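In Defense of the Small Coffee Table

I have been meaning to write this since May, when my sister-in-law asked me what she should buy to "get into coffee" and I sent her a message so long that she answered it with a thumbs up. She had been reading a forum thread with 404 replies on the subject of grinders. I read it too, all of it, over one Sunday, and came away feeling that something I love had been turned into a tax return.

My view is a plain one. Most of us own too much coffee equipment and give too little thought to the surface it sits on. Before you buy a single thing, clear a table. I mean really clear it, wipe it down, and leave it alone for a day so you can find out how much you like having the room.
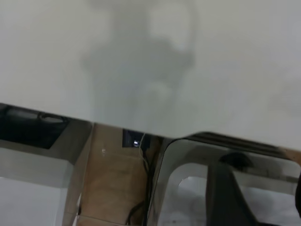

A pale top is my preference, though I know people who swear by dark wood and I won't fight them over it. On white you can find every stray bit of bean, and you do want to find them, because they have a way of getting under the cups and then under your sleeve. The light is kinder in the morning, too. I get up before seven, and in winter that counts for a good deal.

Then you put things back, slowly, and only the things you reach for. For me that came to a mug, a spoon, and something to keep the day's beans in. I had a Dotent canister for years, a perfectly decent one with a valve and a dial, and I gave it away. I know the beans keep better in a sealed tin in the dark, and the big bag still lives that way, in the cupboard. But the portion for today can sit out where I can look at it. I like seeing beans! They are handsome, and they smell like the rest of the morning is going to go all right.

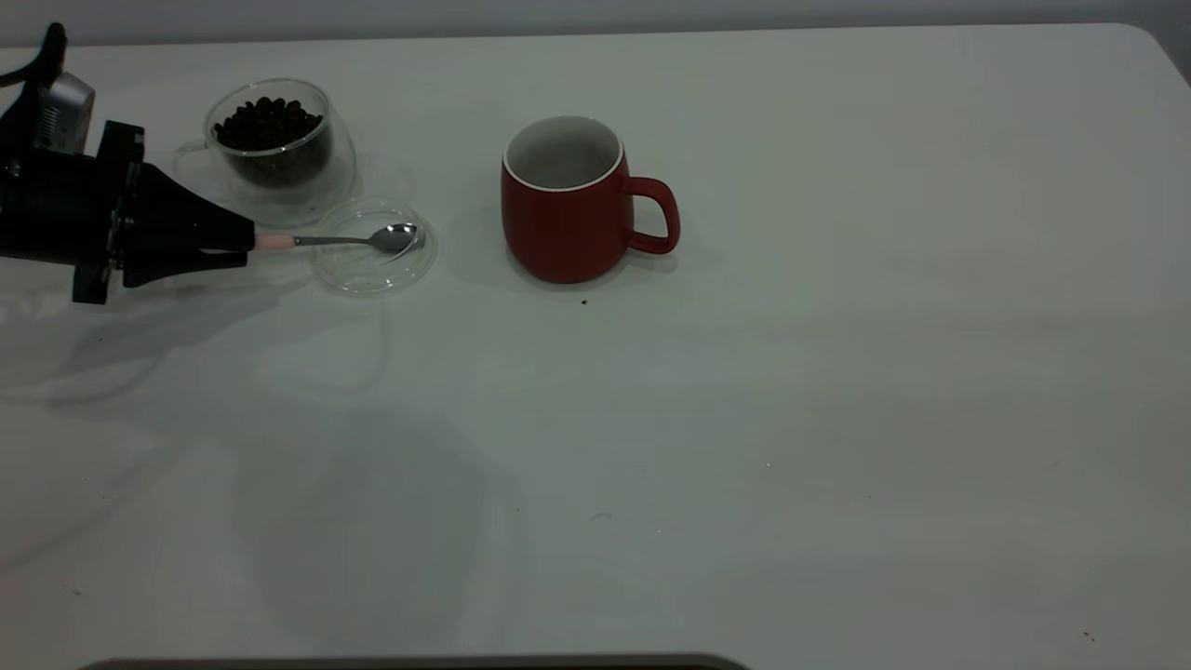 Beans in a double-walled glass cup, with a red mug and a teaspoon.

People tease me about the spoon. I've been told, kindly and otherwise, that I should weigh everything, and there is a Platar scale in my drawer that was a very thoughtful present. It comes out when guests want something fancy. The rest of the time I go by the teaspoon and by how the cup tasted yesterday, and if it's a bit strong I add water, which my grandmother did all her life without owning a scale of any kind.

A lid earns its place as well, even when it spends half its time lying on the table. It gives you somewhere to rest the spoon, and a spoon with a home doesn't leave brown rings everywhere.
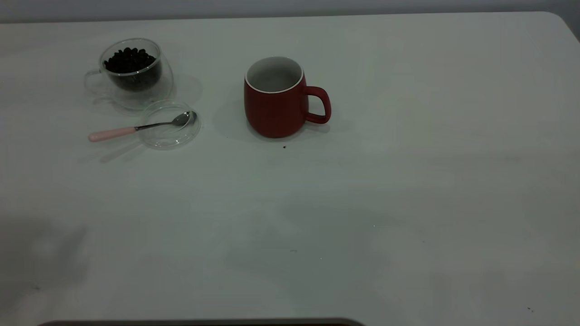

What I would ask you to protect, more than any of it, is the empty part. An open stretch of table is where the newspaper goes, and your elbows, and the plate if somebody has made toast. Every gadget I ever bought took a piece of that away, and I never once got it back without a small argument with myself about what the thing had cost.

So, to my sister-in-law, who may yet read this one to the end: start with one good mug in a color you like. Red is nice.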